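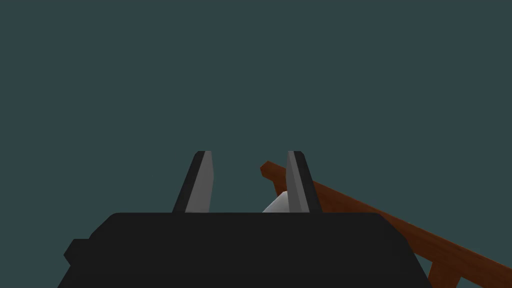 Refrigerator water line slow after moving the fridge

I moved my Varetti side-by-side last month to paint the wall behind it and pushed it back into the same spot. Since then the water dispenser takes forever to fill a glass, and the ice cubes come out small and hollow. The shutoff valve under the sink is fully open. The filter was changed in March and I have put the old one back in to test, no difference. The line is plain plastic tubing, I think the original. Is this something I can fix or do I need a service call? The last one cost me more than the filter and the valve together.

Posted by clindoleck_road, 24 April 2024

Tatsuya Sekiguchi

Check for a kink first. Plastic tubing gets stiff with age and when you push the fridge back it folds over instead of coiling. Pull the fridge out again – slowly, with the line in view – and run your hand along the whole length. A kink usually leaves a white crease even after you straighten it.

If you find one, cut that section out and join the ends with a 1/4 inch push-fit coupler. Shut the water off first and keep a towel under the cut. Cut square, not at an angle, or the coupler will drip.

If there is no kink, disconnect the line at the back of the fridge, put the end in a bucket and open the valve for 30 seconds. You want a strong, steady stream. A weak one means the problem is the valve or the line. A strong one means it is inside the fridge, most likely the inlet valve.

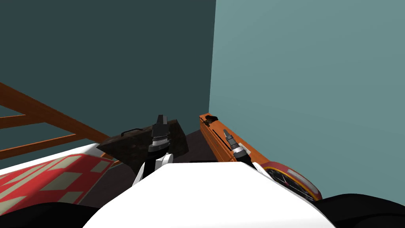
Sukus584

I had the same thing and it was the saddle valve. The little needle clogs up. Replaced it and now it's fine.

Shawky

Agree on the bucket test. Saddle valves are worth replacing anyway, and a proper quarter-turn stop isn't expensive. While you have the line off, I would swap the plastic for braided stainless.

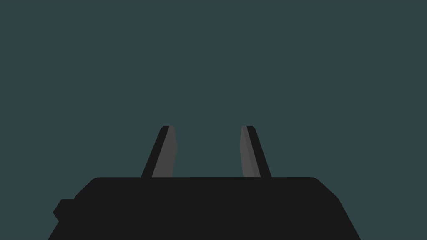 Leave up to 6 feet of slack in a loose loop behind the fridge so it can roll out without pulling. Throw away the first few glasses and the first batch of ice afterward.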